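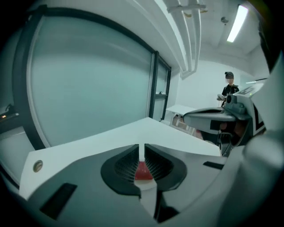
Figure 7.1 Ribbed pads with a red object between them.

Chapter 7
Friction, or Why Anything Stays Where You Put It

Friction has a poor reputation. It wears out brake shoes, ruins the knees of children's pants, and takes the blame for every drawer that sticks in February. Earlier chapters of this book treated it with the same contempt. We slid blocks down ramps "with negligible friction," pushed crates across floors that would have sent the movers to the hospital, and got very clean answers. You may have suspected that we were cheating. We were.

This chapter pays the bill. Take friction away from an ordinary morning and you can't get out of bed, since your feet have nothing to push against. Your shoelaces come undone, if you ever managed to tie them. The nails slip out of the walls, the screws follow, and the house comes down in an orderly heap that then slides off downhill.

Consider the jar of pickles. You squeeze the lid with one hand and twist, and it does nothing. You squeeze harder and it gives. The lid hasn't changed, and neither has the skin on your palm. What changed is the force pressing the two together, which we will call the normal force. ("Normal" here means perpendicular. There is nothing especially normal about fighting a jar.) A rubber glove gets the same lid off with less squeezing, so the materials must matter too. Those two facts carry us through most of the chapter, and the second one goes by the name of the coefficient of friction.
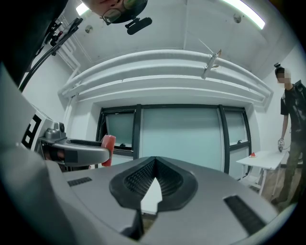

Squeezing is also how most things get picked up sideways. A book held between your palms is pulled down by its weight and held up by friction at two surfaces, one per hand, and the least squeeze that will do the job depends on how rough your palms are. The red cylinder held upright between two jaws makes the same problem with tidier geometry, and you will meet it again in Section 7.3 with numbers attached. Try the book now, if nobody is watching. Ease off slowly and notice how little warning you get before it goes.

That sudden departure deserves a section of its own. Static friction, the kind that acts before anything slides, supplies just as much force as the situation demands, up to a limit. Past the limit the surfaces slip and kinetic friction takes over, usually with a weaker grip. Anyone who has shoved a refrigerator across a kitchen knows the lurch.

Before you start, work the warm-up below. Keep your answer, however embarrassing, and look at it again after Section 7.4.

Warm-up. The Hinesel Moving Company needs to push a 69-kilogram piano bench crate (it is a very good bench) across a level warehouse floor. Would it be easier to start the crate moving if it were tipped onto its narrow side? Write down your guess and one sentence in its defense.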